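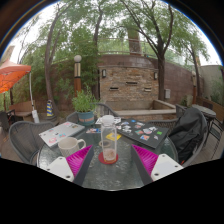 A round glass-top table on a walled patio.

How to Clean a Patio Glass Tabletop

Pebbled glass is harder to keep clean than smooth glass. Pollen and hard water settle in the low spots, and a quick wipe only moves them around. Set aside up to 60 minutes for the first cleaning. Later ones go much faster.

What you need

Dish soap
White vinegar
A soft nylon brush
Two buckets
Microfiber cloths
A garden hose with a spray nozzle

Step 1. Clear the table and take out the umbrella if you use one. Check the rim for chips. A chipped top should be replaced, and you should not lean on it or scrub it in the meantime.

Step 2. Rinse with the hose on a gentle setting. Grit left on the surface will scratch, so go over it twice. Do this in the morning or evening. Cold water on glass that has been in full sun all day can crack it.

Step 3. Put a squirt of dish soap in a bucket of warm water. Scrub in small circles and work from the center out. Dip the brush in the second bucket, filled with plain water, before it goes back in the soap.

Step 4. For white mineral spots, mix equal parts vinegar and water. Lay a soaked cloth over the spots for 3 minutes, then brush again and rinse. Keep vinegar off natural stone pavers - it will etch them.

Step 5. Dry the top with a clean cloth, then do the underside. Most people skip the underside, and on clear or lightly tinted glass the dirt shows through.

The frame and rim

Wipe metal frames with the same soapy water. Look at the rubber spacers between the glass and the frame. If they are flat or cracked, the glass will rattle in the wind. Replacements are sold at most hardware stores, and you will need a second person to lift the top while you fit them.

How often

Rinse once a week in summer and wash once a month. Do a full cleaning in October before the cover goes on, and make sure everything is dry first.

Xolani Masilela
Updated 25 July 2026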